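Estela Retamal on wallpaper, corners and the patience to let paste do its work

Estela Retamal has been hanging wallpaper for 28 years, most of them out of the same van. She trained under an older decorator, Bevan Whitelaw, who made her strip walls for her first two months before he let her touch a roll. She now runs Wernen, a small paperhanging business with one other full-time hanger, Tipene Harawira.

We met in July at her workshop, where the long pasting table takes up most of one wall. She was trimming samples when I arrived and kept trimming while we talked.

Large ornamental patterns have kept her busy this year, she said. For a long time customers asked for plain textures or a single feature wall. Now they want damask, and they want it on every side of a small space.

"People used to be scared of it in a small room," Retamal said. "They thought it would close in on them. I don't see that so much anymore. If the ground color is pale, you can get away with a dark motif."

She likes gray with navy best. Black on gray can look harsh under a ceiling light, she said, and brown on gray looks tired after a few years. Navy keeps its color, and it goes with most floors, including the beige marble patterns that a lot of people already have and don't want to rip out.

"I tell them to bring me a piece of the floor, or stand the sample on it," she said. "Don't hold it up at eye level in the store. The place where the wall meets the floor is what you'll be looking at."
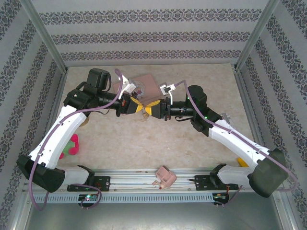

Horizontal bands are another matter. A band shows every mistake, Retamal said, and it shows the most at the corners. If the back wall is a quarter inch off, the line steps down as it turns onto the side wall, and the eye goes straight to it.

Her method is to start on the back wall and work outward in both directions. She marks a level line first and takes it all the way around before any paper is cut. She doesn't measure from the ceiling or the floor.

"Floors lie," she said. "Ceilings lie worse. I had a house where the ceiling dropped an inch and a half from one side to the other. If I'd followed it, the bands would have looked like a ramp."

Metal trim in the corners makes the job easier in one way and harder in another. There is no need to wrap the paper around, so each wall can be cut as its own panel. But the cut edge has to be clean, and the bands still have to line up on either side of the metal.

"You can't hide anything behind a shiny strip," Harawira said from the other end of the table. He changes his knife blade after every two cuts on a heavy paper. Retamal thinks that is too often – she buys the blades – but she admits his edges are better than hers.

Both of them let a pasted sheet rest for 15 minutes before hanging, unless the maker says otherwise. Paper stretches as it takes up paste, and a sheet that goes up too soon will keep growing on the wall. On a plain paper you might get a bubble. On a banded one, the pattern drifts.

I asked what she would tell someone doing it at home for the first time.

"Buy an extra roll, same batch number," she said. "And do the back wall on the first day and then stop. Go eat something. The side walls will go better in the morning."

She put the samples in a drawer and went to look for her level, which Harawira had left in the van.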